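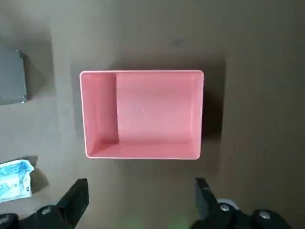

**De:** Wenceslao Daza
**Para:** lista de la parroquia de Gernia
**Asunto:** Re: Traslado del archivo parroquial

Hola a todos:

Contesto a lo que preguntaba Quentin:

> ¿Se sabe ya qué pasa con los libros de bautismos? En Rustad me dicen que los recogen en septiembre, pero el párroco de Molitz entendió otra cosa.
>
> Quentin Millet

Los libros de bautismos y matrimonios van al archivo diocesano de Wakville. Son 59 tomos. Los de defunciones se quedan de momento en la sacristía, porque falta terminar el índice: hay 792 partidas revisadas y el resto está sin cotejar.

El obispado pide 4000 euros por la encuadernación de los tomos más dañados. La parroquia puede pagar el 60 por ciento este año y lo demás el que viene. Escribí al canciller para proponerlo y aún no tengo respuesta.

Quien necesite una partida antes del traslado, que la pida por escrito en el despacho, con nombre completo y año. Después habrá que solicitarla en Wakville - allí tardan más.

Lo de Molitz es un asunto aparte. Sus libros anteriores a la unión de las dos parroquias no entran en este envío.

Un saludo,
Wenceslao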